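Pulero Expenses: Set-up Guide for Council Offices
Section 7: Travel and lodging claims

Read this section before you switch claims on for councillors or senior officers. The sales sheet says Pulero "stops overspending at source". It doesn't. It compares a number someone typed with a number someone else typed, and puts a coloured flag next to the result. Set up with care, that is useful. Set up in a hurry, it gives every hotel bill a green tick and makes the next audit harder.

You will need an administrator login, your council's current lodging limits in writing, and the name of a person who can refuse a claim from the leader's office without asking the leader's office first.

7.1 Entering the lodging limits

1. Open Settings, then Limits, then Lodging.

2. Delete the sample limits. They came with the product and match no council's policy that we know of. At Skindell they stayed live until October, and every claim passed.

3. Enter the nightly limit for each town your people visit. For Pranadcombe the standard limit is 102 pounds a night, room only.

4. Set "Tax included" to Yes or No. Check this against your written policy and not against what the last administrator remembers.

5. Press Save, then leave the page and come back to it. If the figures have gone back to the old ones, your login does not have the right to change limits. The screen says "Saved" either way.

Note: A limit with no end date runs for ever. Put one in, even if you expect the policy to stay the same.

7.2 Exceptions

Most trouble with travel claims sits here. A limit that can be waived with one click is a suggestion, and the people with the highest bills tend to find the button first.

1. Open Settings, then Exceptions.

2. Turn off "Allow claimant to approve own exception". It is on when you install the system. We have asked why and have not had an answer we would repeat to a ratepayer.

3. Set "Approvers needed" to 2. Choose people who do not report to each other. Joelle Yammine and Jad Nassar share this duty in our own office, and neither can see the other's decision until both are in.

4. Turn on "Reason required" and set the shortest reason to 40 letters or more. Otherwise you will collect a great many entries reading "no other rooms".

5. Under "Evidence", tick "Quote from a second hotel". Claimants will complain that this takes time.

Caution: "Emergency travel" skips every check in this section. Remove it from the claim form unless your policy defines the word emergency.

7.3 Meals and small items

1. Open Settings, then Subsistence.

2. Choose "Receipts" or "Flat rate". Do not choose "Both". With both on, a claimant can take the flat rate for breakfast and then claim the same breakfast again on the hotel bill, and the duplicate check will not spot it.

3. Decide whether snacks and fruit bought on the journey count as a meal. Write the answer in the help box, where claimants will see it.

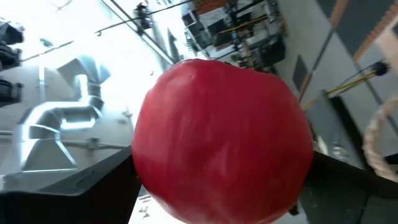
4. Set the claim window to 7 days after return. Late claims go to the exceptions list.

7.4 Checking that it works

Don't rely on the "Test my settings" button. It tests whether boxes are filled in.

1. Make a test claimant. Ours is called Sima.

2. Enter a claim one pound over the limit. It should be stopped and sent to both approvers.

3. Enter the same stay as two bills, each under the limit. If it goes through, turn on "Join bills by date" and try again.

4. Print the exceptions report - the full one, as the summary leaves out anything approved - and give it to whoever answers public requests for spending records.

Questions about this section go to Nadine Harb. Guide last checked Saturday, January 31, 2026.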